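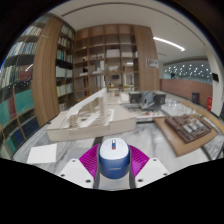
7th November. Trimberg hand unit, trial loan, model room table

Present: me (Ritwan's notes from the October session were on the laptop), Nomvula Moodley on the tool, Lilian Kombo on the software side. Gerrit Ngcobo came in for the second half.

Unit is the Trimberg two-finger hand-held with the magenta ribbed fingers. Ulbridge sent it with the charger, one spare pair of fingers and a license for Status, their session software. Loan runs to the end of the month. Ritu Bansal wants a yes or no on buying before then, plus a comparison with the Mnguni kit we turned down.

Setup
Status installed without trouble on Lilian's machine. It asked for a firmware update on the tool before it would pair, 8 minutes, and the tool has to sit on the charger the whole time. Not in the quick start sheet. Calibration is three slow open-close cycles and then a hold at fully open. First attempt was rejected for moving too fast. Second one passed.

Worked on the big marble-top table with the architectural models left where they are. The building people are fine with this as long as we stay at the near edge. The dark brown site model has thin little trees on it and we are not to go near those.

Mouse
Rounded computer mouse, glossy white on top and deep blue underneath. Nomvula took it upright between the fingers, the awkward way to hold it, but that is what the task sheet asks for. The shell curves away on both sides, so the contact patch is small. Logged 72 picks before we stopped for a break. Status flagged 5 of them as slips. Lilian went through the flagged ones and agrees with four. The other looks to her like Nomvula letting go early on purpose.

Squeeze force readout drifts upward over a long run. It came back to zero after a restart of the session, so I'd call it a software matter and have written to Ulbridge. They answered the same afternoon and asked for the log. Sent.

Ribs on the fingers: good on the glossy shell, better than the smooth Mnguni fingers were on the same sort of surface. Wiped them down with a lint-free cloth at the break. The manual says no alcohol.

Comfort
Nomvula says the handle is all right for short runs and heavy at the front after that. Gerrit has bigger hands and found the trigger too close. There is a longer trigger in the parts list, sold separately. Price not given, have asked. The Mnguni was lighter but you had to lock your wrist to keep it level, and both of them prefer this one.

Finger change
Did one swap to see how long it takes. The screws are small and easy to drop, so do it over a tray. Ulbridge should supply a driver with the kit. They don't, and ours was in the other building. Gerrit fetched it.

After the swap you must recalibrate. Status does not remind you. We got a few strange width readings before Lilian worked out why, and those have been deleted from the session.

Small objects
Next on the sheet is small cylindrical containers with lids, the white and blue kind. Approach from above with the fingers fully open, close slowly, lift, set down, release. The table edge matters for this one. The black rim and the dark strips in the marble make good landmarks for start positions, so we agreed to use the strips and leave off the tape. Keep papers to the left. Sheets slide when the fingertips brush them and then the start position is anyone's guess.

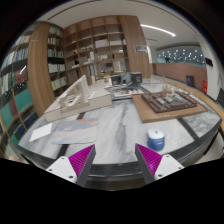

To do before the loan ends
Finish the container runs, target 100 good picks. Gerrit and Nomvula to split them.
Repeat the mouse with the spare fingers, same person, same hand.
Ask Ulbridge about the force drift, the longer trigger and whether the Status license is per machine or per tool. The quote reads both ways.
Lilian to export one session and check it opens in our own viewer. If we are tied to Status for playback, that counts against it for me.
Ridwan Sutanto to dig out the Mnguni numbers so Ritu has the two side by side.

My view so far: grip is good, software is decent, paperwork is thin. I would buy one at the quoted price if the drift gets fixed. Would not buy two yet.

Correction to the top line, it's Ridwan, typing too fast. Tool is back on the charger, cloths are in the top drawer.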